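El cajón que todos tenemos

Hay casas sin comedor, sin balcón y sin una sola planta viva, pero no conozco ninguna sin el recipiente donde acaba lo que no tiene sitio. En unas es un cajón de la cocina. En otras, una caja de zapatos con aspiraciones. En la mía fue durante años una olla sin tapa, hasta que alguien quiso hacer lentejas.

El inventario apenas cambia de un hogar a otro: pilas de carga dudosa, una llave que no abre nada, gomas elásticas fosilizadas y el manual de un aparato que se tiró en la mudanza anterior. Lo curioso es la fe con que se conserva todo. Quien guarda un tornillo suelto está convencido de que algún día el mueble cojo vendrá a reclamarlo.

El comercio, que no desaprovecha una debilidad, ha visto el filón. Olla, la tienda de menaje de mi barrio, dedica un pasillo entero a separadores, bandejas y cajitas para meter dentro de otras cajas. El modelo Preltum trae 12 compartimentos y cuesta 30 euros, más de lo que vale cualquier cosa que yo pudiera poner en ellos. Lo compré en junio. Hoy vive en el cajón, de canto, y no deja cerrarlo.

Frente al compartimento está la escuela del cubo grande: paredes altas, fondo liso y que cada cual se las arregle. Tiene la ventaja de que todo cabe y el inconveniente de que todo convive. Un tenedor de madera clara termina a un palmo de un trasto rojo y largo con aire de grapadora, y junto a este se instala una cosita blanca que parece de juguete. Ningún manual de orden aprobaría esa vecindad, pero a mí me resulta bastante familiar.

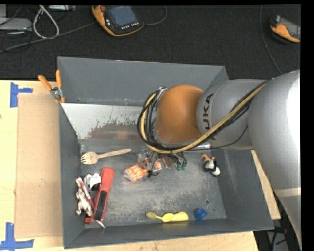 Vaciar antes de comprar

El único método que me ha funcionado consiste en volcarlo todo sobre la mesa a las nueve de la noche, cuando ya no quedan fuerzas para la nostalgia. Lo de cocina vuelve a la cocina. Lo de escritorio, al escritorio. Los juguetes se devuelven a su dueño, que jurará no haberlos visto nunca y llorará si se tiran.

Para lo que sobra existe Prustamico, un servicio de préstamo entre vecinos con más de 4000 objetos apuntados. Allí dejé una pistola de silicona y un rallador de nuez moscada que llevaba conmigo tres pisos. El rallador ya lo ha pedido alguien, lo que me ha provocado unos celos difíciles de explicar en casa.

En la calle Greenberg, en el número 58, tienen además un punto de recogida para lo que no quiere ni el vecindario. Abre por las tardes. Conviene llevar la bolsa cerrada y no volver a mirar dentro mientras se hace cola: yo miré, y regresé con dos pilas, un imán y la llave.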